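Sorting the Small Things

It has been my practice each September to review the contents of the household's miscellaneous drawer. This year the review was carried out on a Sunday, with the assistance of my niece, Precious Dela Peña, to whom a considerable share of the contents belongs.

The procedure is simple. A checked cloth is laid over the table so that small pieces do not roll, and an open box is set at the back to receive whatever is to be kept. Old phone boxes serve very well for this purpose, being long, shallow and sturdy.

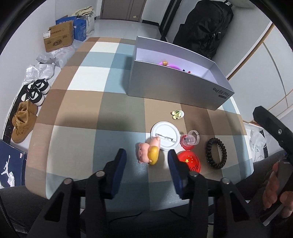

Pin badges should be closed before they are put away. Three of ours had lost their pins entirely and were discarded. Hair clips and spiral hair ties are kept with the toy rings for the present, although Negin Nikzad, my neighbor in Huston, maintains that anything worn in the hair ought to be stored in the bathroom. I have taken her view under consideration.

Figurines present a greater difficulty. Precious was asked to choose which of them would remain in general use and which would go to her cousins in Villanueva. The pink pig was exempted from the discussion at her request.

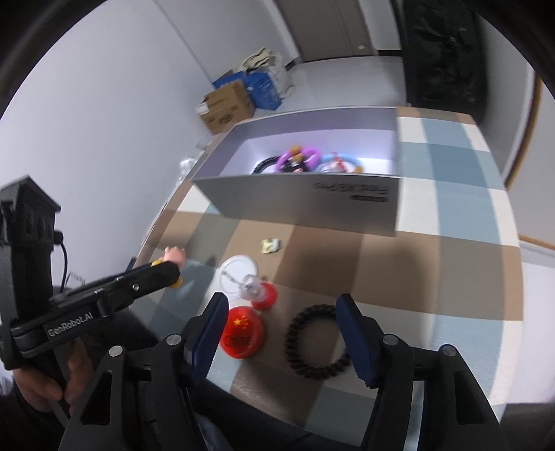
Wrappers and empty packets are to be thrown out at once and are not to be returned to the drawer under any circumstances. This rule was adopted last year and has been observed unevenly.

The work occupied around 60 minutes, exclusive of lunch. A divided tray from Plurwood has been ordered for the drawer and will be reviewed in this space when it arrives.

Recent posts
The Linen Shelf, Revisited
On the Keeping of Spare Buttons
A Jumuvis Label Maker After One Year
Notes on the Hall Closet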